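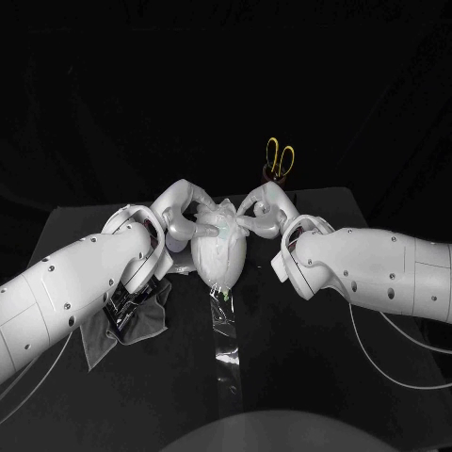 The Jedow hand kit is sold as a pair, left and right, with a mounting plate, a harness for each side and a license for the Vutico control software. I have had a set on evaluation for nine weeks. The spec sheet covers grip force and says little about thin film, so most of my bench time has gone there. An egg-shaped item in clear plastic wrap, stood upright on a dark table with fingers from both hands on its upper part, is a fair test of what the fingertips can do. The film wrinkles under the fingers, and the contact estimate has to cope with that.

Tip sensing is the strong point. Readings are steady at low force, and the default filter can be left alone. Update rate on my bench was 138 Hz with both hands active, which is enough for slow work.

Calibration is weaker. Each hand needs its own routine, and the thumb offset drifted on the left unit until Stelios Kokkinos at Goltow sent a firmware patch in April. The patch fixed the drift and broke the saved poses. I re-entered all 80 by hand.

Cabling could be better. The white leads exit below the arm and hang in loops across the work surface. Henao sells a clip set that fits - I have not tried it.

The manual is eight pages, two of them warranty terms. Razia Rajput has posted a longer set of notes on the joint limits, and I would read those first. Her table for the index finger disagrees with the manual, and hers matches what I measured.

I will keep the kit through the end of the evaluation. Next post covers the force logs.

Posted October 24, 2023
Filed under: Bench Notes, End Effectors
Print this post | E-mail this post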